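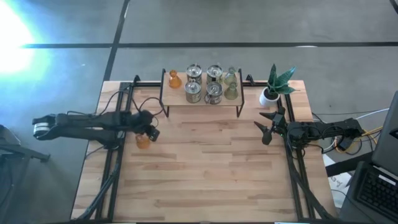 Teaching a two-arm setup to put things on a shelf: how slow should I go when I record?

Posted by mossy_kettle, February 25, 2021

Hi all! I got into this in January and I'm having a great time, but I've hit a wall and could use some help. I have two small black arms on a table with a wood top, and I drive them by remote control (one leader handle per hand) while the software records everything. The job is simple, or it sounds simple. Pick up a little glass flask from the table, carry it over to a raised shelf, set it down next to the other flasks and cans without knocking anything over.

I've recorded 45 runs so far. When I play one back it looks fine. When I train on them and let the arm try by itself, it goes to the flask okay, grabs it, and then sort of hovers in front of the shelf like it forgot what it came for. Sometimes it wiggles. Once it let go way too high, and I've switched to practicing over a towel, ha.

I do pause a lot when I'm driving, especially right before the shelf, because I can't judge the depth very well and I don't want to hit the cans. Could that be it? Should I throw out what I have and start over, or just record more until I get to 100? Also I only ever use one arm per run and the other one just sits there with its gripper open. Does that matter?

Khang Ung

Yep, it's the pauses. I did the exact same thing with my first set and got the exact same hover. Think about what the arm is learning from you: at that spot in front of the shelf, your recordings say "stay still" over and over, and only now and then "go forward." So it stays still. It's copying you very faithfully!

What worked for me was practicing the whole move with recording turned off until my hands knew it, and then recording. Go slow if you need to, slow is fine, just keep moving. If you get lost halfway, stop and delete that run. Don't try to save it.

For depth, quit looking at the flask and look at the edge of the shelf and the bottom of the glass together. I also moved my chair so I was looking along the shelf a bit from the side, and that helped more than anything I did in software. (If you only train on camera views, though, check that the cameras can see that gap too. If you can tell how far away the shelf is and they can't, the arm is stuck guessing.)

I wouldn't toss all 45. Watch them, keep the ones where you hardly stop, and see what's left. I kept 6 out of my first batch, which hurt, but the next batch went a lot faster.

The arm that sits still is no problem as long as it's parked in the same place every time. If it's in a new spot each run it's one more thing changing for no reason.

gravelroad

just record more. 100 is nothing, and move the flask around between runs or it will only learn the one spot

Lornetti fan

I half agree with the one above. More runs will help, but more runs with the same pause in them will just give you a very confident hover. Fix the driving first.

Two things I'd add. Check your drop height. People open the gripper when the thing looks like it's down, and on a raised shelf it's easy to be a little high and not notice. I lower until I feel sure it's touching, wait one beat, open, then back straight out before I lift. If you go up while the fingers are still around the neck, you take the flask with you.

And start with fewer things on the shelf. I know a full shelf looks nicer but every can is something you're scared of hitting, and that's where your pauses come from. Get it placing on a clear stretch, then add the cans back a couple at a time and record some more with each layout.

mossy_kettle

Thank you!! I went through my runs and wow, I stop for ages in nearly every one. Moved the chair, did a bunch of practice with recording off, and I'm already much smoother. Going to clear off the cans tonight and record a fresh batch. I'll leave gravelroad's moving-the-flask idea for after that.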